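Prarach Test Prep: Mock Exam Hall Checklist, with Wycliffe's Comments

Our July practice exam is nearly here and I can't wait! Please go through every item before the doors open. My comments are under each one.

1. Exits and aisles
[OK] Both fire exits open from the inside
[OK] Main aisle clear from the stage to the back doors
Comment: Big thanks to the Chege crew, who moved the spare desks before I even asked. Bags go along the side wall, please, never under the chairs.

2. Seating
[OK] 59 desks set out, numbered from the front left
[FIX] Desk 2 rocks
Comment: I folded some card under the leg and it still rocks. Swap it with one from the Sekivov room (they have plenty).

3. Power and lights
[OK] Extension cords taped flat
[OK] Ceiling lights all working
[FIX] Wall socket by the stage has a loose cover
Comment: Keep the projector off that socket until the cover is screwed down. The one by the window works great!

4. Question papers
[OK] Sealed packs match the sign-in list
[OK] Answer sheets stored apart from the papers
Comment: We printed 925 answer sheets for the whole season, so there's no need to ration them. If someone spoils one, hand over a new one and write the sheet number in the log.

5. Tables
[OK] Tops smooth, no sharp corners
[OK] Legs locked
Comment: Give each leg a good push, even the ones that look fine. 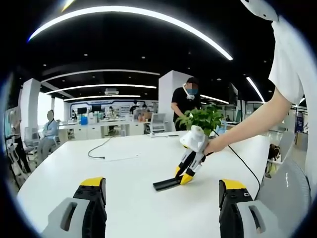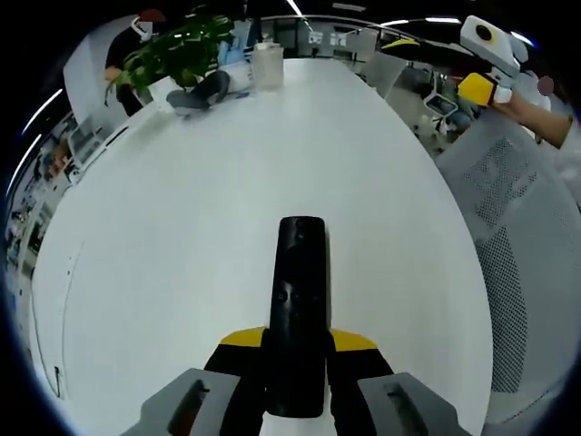 White tabletops in both.

6. Clock and timing
[OK] Wall clock matches the proctor's watch
[FIX] Spare battery missing
Comment: The math section is the one where everyone stares at the clock, so let's have that battery in the drawer by 8 a.m.

7. First aid and water
[OK] Kit stocked and in date
[OK] Water jugs at the back, away from papers
Comment: Lorirard sent new paper cups, a box of 2000! Lovely of them, and we're set for ages.

Three fixes left: the desk, the socket cover and the battery. Tick them off on the sheet by the door and add your initials.

Wycliffe Muli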